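Windby: tilted-view rollouts in simulation

Gallery of rendered views from the Windby study. Page maintained by Hrefna Vigfúsdóttir and Sille Kjærgaard.

Windby asks how far a manipulation policy trained on one camera placement can be moved to another without new demonstrations. The policy takes a single color image and the joint positions, and outputs a target pose for the gripper. All training data came from a level camera. At test time the camera is rolled and shifted, the tabletop no longer lines up with the image borders, and the policy weights are left unchanged.

Scenes are built in Cuveo. Lighting and wall color are drawn once per scene and then held fixed. Render noise is left on during both training and testing, as removing it at test time lowered success in early trials.
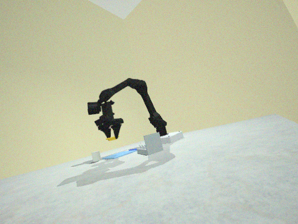 Gripper with the flat yellow object at the fingertips, clear of the table. The gray rack-like item stands in front of the robot base.

The tilted test set has 151 episodes. Camera roll is sampled up to 30 degrees in either direction. An episode ends when the goal condition is met or after 35 policy steps, whichever comes first. We score grasp and placement separately, and a grasp counts only if the object stays off the table for 8 consecutive steps.

Most of the loss under roll comes from the approach phase. The predicted gripper position drifts along the direction of the tilt, and the error grows toward the far edge of the table. Once an object is held, placement error is close to that of the level camera. Adding roll augmentation to the training images closes most of the gap on approach but slightly increases the number of steps per episode. 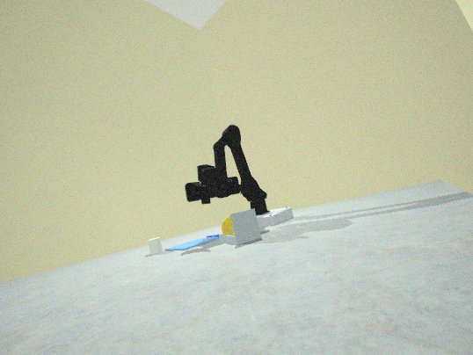 Gripper suspended over the cluster, not in contact. The yellow object is partly hidden by the gray cube.

Occlusion is logged for each object at every step as the fraction of its surface hidden from the camera. Partial occlusion alone had little effect on the grasp score. Partial occlusion combined with roll did, and these episodes are listed separately in the results table.

The baseline is the Partington controller, run with the same time limit and start poses. It reads object poses directly from the simulator, so its scores do not change with the camera and should be read as an upper reference.

Scene files use the Fletadard layout format. Object positions are stored in the robot base coordinates, with the camera pose in a separate file.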